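Who Makes the Footsteps in a Film?

Text for young readers, by Britta Rothe

When you watch a film, you hear many things. You hear people talk, you hear music, and you hear small sounds: a door, a spoon in a cup, shoes on the stairs. Most children I meet believe that all these sounds were recorded together with the picture. For some of them it is true. But very many were made later, in a quiet room, by a person whose face you never see.

This work has a name. It is called Foley (say it like "FOH-lee"), and the person who does it is called a Foley artist.

Why are the sounds made later?

On a film set, the microphone has one big job. It must catch the voices of the actors. It hangs near their mouths, so it does not hear their feet very well. There can also be an airplane in the sky, or a truck in the street, and these noises must be taken out. When they are taken out, the small good sounds sometimes go away with them.

In a cartoon it is even more simple. A drawing makes no noise at all! If a drawn fox walks over drawn snow, somebody must give the fox its steps.

How does a Foley artist work?

The artist stands in a room with thick, soft walls. Outside noise does not come in. In front of the artist there is a screen, and the film is playing on it without sound. The artist watches a short piece, maybe only the moment when a girl sits down and opens her book. Then it is played again, and the artist makes the sounds at the same time as the girl moves. If the chair squeaks too late, they do it one more time.

In the studio Hviid, where I was allowed to visit in July, two people worked together. Baoshan Ren made the sounds, and Qiuyue Xiong sat behind a window and recorded them. They were working on a cartoon called Prulatcombe, about a village where the houses move at night. For this cartoon they had a list of 219 sounds. I read the whole list. My favorite line was "small house sneezes, bigger house wakes up."

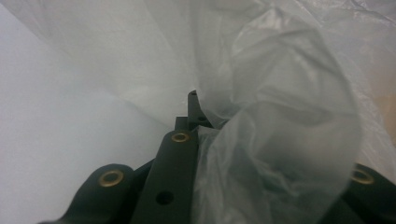 The most surprising part of Foley is that the thing you hear is often not the thing you see. Corn starch in a leather bag, pressed with the hand, makes very good steps in snow. Two halves of a coconut can be a horse. A stalk of celery, when you break it, sounds like a bone (please do not think of this at dinner). To make a fire, an artist can take a thin, milky plastic bag like the one here, with all its creases, and press it slowly near the microphone. A fast hand makes a big fire and a slow hand makes a small one. Old gloves are used for the wings of birds, and a big sheet of metal, when you shake it, becomes thunder.

So is it a kind of lie? I asked this question in the studio, and Baoshan Ren thought about it for a long time. Then he said that an actor who plays a king is also not a king, and we do not get angry with him. I liked this answer.

Steps are the hardest

Every person walks in a different way. A tired grandfather does not walk like a boy who is late for school. For this reason a Foley artist keeps many pairs of shoes, and also different floors: a square of stone, a square of wood, a box with sand. The artist walks on the spot and looks all the time at the feet on the screen — and also at the shoulders, which show when the next step will come if the feet are hidden.

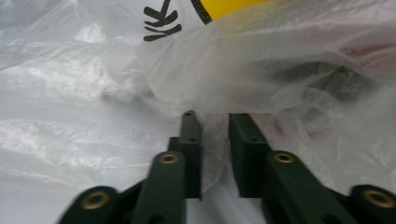

Hiwot Kumsa wrote to me, after she read the first version of this page, that her class had tried to make rain and it sounded like frying eggs. They used dry rice and let it fall on a metal tray. Then they put a towel on the tray, and the rain became softer. She asked if this is cheating. It is not cheating, it is exactly the work! Her class found with their own ears what was wrong, and then they changed it.

Try it at home

You need a phone or something else that can record, and one friend. Choose 3 sounds from a story you both know. Look in the kitchen and in the closet for things that can make them, and ask an adult before you take anything that can break. Record each sound. Then play it to a person who did not see you, and let this person guess.

If the guess is wrong, you can hold the thing closer to the phone, or move it more slowly. Small sounds often need to be very near.

Words to know

Set: the place where a film is recorded with the camera.

Prop: a thing which is used to make a sound, or which an actor holds.

Sync: when the sound and the picture come at the same moment.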